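I bought the Nudano clip lamp in June, mostly out of spite. My old desk lamp had started buzzing like a trapped wasp, and my friend Siwan Morgan kept telling me hers had changed her evenings (her words, and she's not a dramatic person). So I paid my 90 dollars and waited.

First thing - the light itself is lovely. It's warm enough that I don't feel like I'm at the dentist, and it goes low enough to read in bed without waking anyone. There are 16 brightness steps, which sounds silly until you use them. I live between three and five most nights and only go to full blast for sewing on buttons.
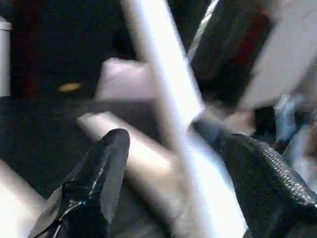

The clip is where I have complaints. It's strong, sure, but it only opens wide enough for a fairly thin shelf, and my headboard is a big chunky Irwood thing from my aunt. I ended up clamping it to the bookcase and stretching the arm all the way out, and at full stretch it droops a little by morning. Not terrible! But for this price I'd like it to stay where I put it.

The touch button also drives me nuts. You tap once for on, hold for dimming, and tap twice for the timer, and my thumb gets it wrong half the time. I've set the timer by accident more often than on purpose, so the thing clicks off right in the good part of my chapter.
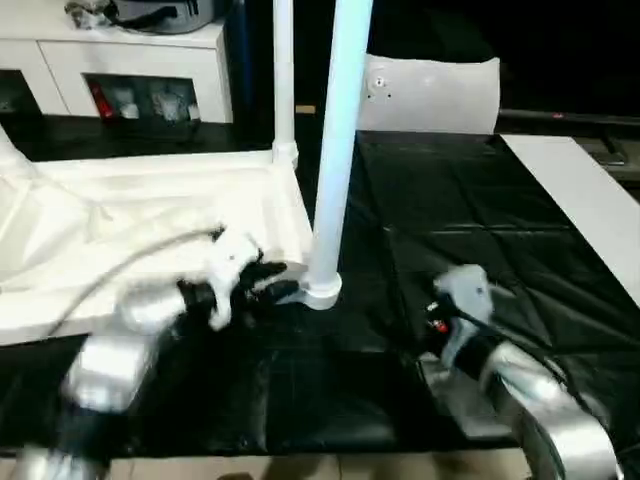 *White pole on its round base, next to the tray with the white fabric.*

I had the Ogura lamp before this one, and it was cheaper and had a plain old switch I could find in the dark. The light was harsh, though, and the cord was so short I had to move the bed. The Nudano cord reaches my outlet with plenty left over, and I'm so happy about that I could forgive the button.

Would I buy it again? Yes, if it went on sale. If your headboard is thick, measure it first, and if you hate touch controls, get the Ogura and a good extension cord.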